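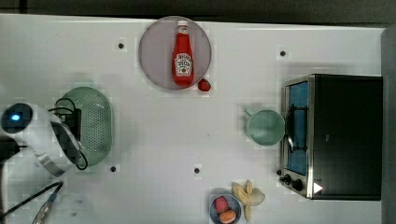 Kitchen sets for loan: arrangements for the new term

The Lellari Learning Resources Service has completed its annual check of the kitchen sets held at the Moura store, and bookings for the coming term will open in July. The sets are lent free of charge to nurseries, day centres and adult learning groups within the service area. Members who borrowed a set last year will notice several changes to the contents and to the way in which sets are to be returned, and are asked to read the notes that follow before making a request.

Each set is intended for use on a single table. It provides a plate, a bowl, an oval colander, a sauce bottle and a selection of toy food, together with a compact toaster oven that gives the learner somewhere to put things when the talk turns to cooking. Group leaders have told us that the older sets contained too many small items and that a good part of each session was spent looking for them. The contents have been reduced accordingly. Toy cutlery has been withdrawn altogether and may be requested separately from the Skalavero branch, where a small stock remains.

The colander has proved to be the most used article in the set. Younger children fill it, carry it and tip it out again, often for the whole of a session, and in the adult groups it is a useful starting point for conversation about washing fruit and draining vegetables. Leaders are advised to place it within easy reach of the person taking part and to leave a clear space beside it. A plain, pale table surface is recommended where there is a choice, as it helps learners with reduced vision to pick out the stronger colours.

Solange Caldeira, who manages the loan collection, has prepared a revised booklet of table activities. It sets out a simple order of work - choosing, washing, serving and clearing away - and gives suggested wording for each stage. The booklet also explains how to adapt the activities for learners who use one hand, and for those who prefer to work without spoken instructions. Printed copies will be placed in the sets, and 100 further copies are available at the Moura desk for groups that already own suitable equipment.

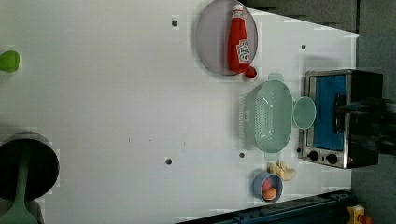

Clearing away deserves as much attention as the earlier stages. Many leaders stop once the food has been served, and the table is then cleared by staff after the group has left. The booklet suggests that learners should do this part themselves, returning the fruit to the bowl and bringing the bottle off the plate before anything is stacked. Where time is short, the serving stage may be left out and the session begun with a table that has been laid in no particular order. Several groups at Skalavero worked in this way during the spring and reported that learners who had been reluctant to join in at the start were content to help with sorting.

Members are reminded that toy food is to be kept apart from real food at all times. The sauce bottle must not be opened or refilled. Toaster ovens are supplied for play and discussion only, and must not be connected to the mains on members' premises. They should be lifted by the body of the appliance and never by the door handle - two units were returned last year with loose doors and had to be taken out of use.

All washable items should be cleaned with warm water and mild washing-up liquid and dried fully before they are packed. Please do not use a dishwasher, as the lighter plastics may lose their shape. Any item that is cracked or has a rough edge should be removed from the table at once and returned in the envelope provided. No charge is made for ordinary wear, but we do ask to be told of it.

The collection received around 60 requests last year, and a number of groups were disappointed. To allow a fairer share, the loan period will now be two weeks, and a renewal will be granted only where no other group is waiting. Sets may be collected from Moura or Skalavero on any weekday morning. Those due for return should reach the same branch by noon on the Friday on which the loan ends.

Transport between the branches will continue to be provided by Telent. Groups unable to collect in person should mark the relevant box on the request form and give the name of someone who can sign for the delivery.

Request forms may be obtained from either branch desk. Questions about the contents of the sets, or about the booklet, should be addressed to Solange Caldeira at Moura.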